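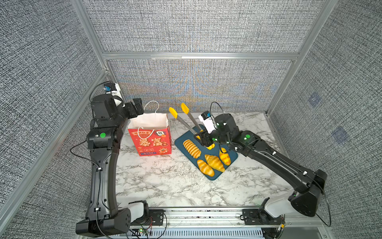
How to get a bakery counter ready for two-arm bagging

I run the counter at Pellgate, and since May I've been the one who teaches the bagging job to the arms (and to the staff, who took longer!). If you're setting up at your own place, do it in this order.

Stand the paper bag up first and pull it properly open, handles out of the way. One arm looks after the bag, the other works the tongs. Put the tray beside the bag at a bit of an angle, so the tongs arm can get at the back rolls without a big swing.

Start with just a few croissants.
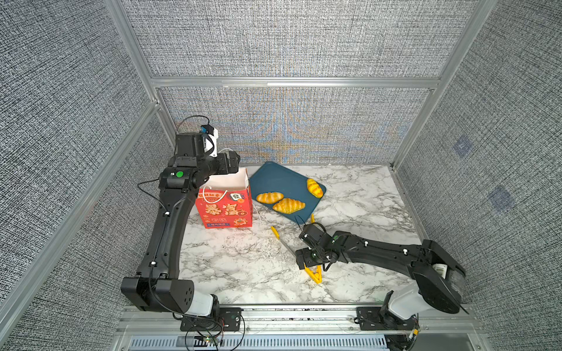
Run it slowly 7 times before you add anything else, and keep your hand near the stop button. If the tongs keep missing, move the tray before you start fiddling with settings – I lost a whole morning that way at our Fumness shop.

Now the people bit. Two of us used to bag all through the morning rush, and we were worried about our hours. We kept them, but the job changed: more talking to customers, more filling trays, and a lot more wiping down. Ask your team who wants to learn the restart routine, and put it on the rota as proper paid time. Write the steps on a card by the till, too.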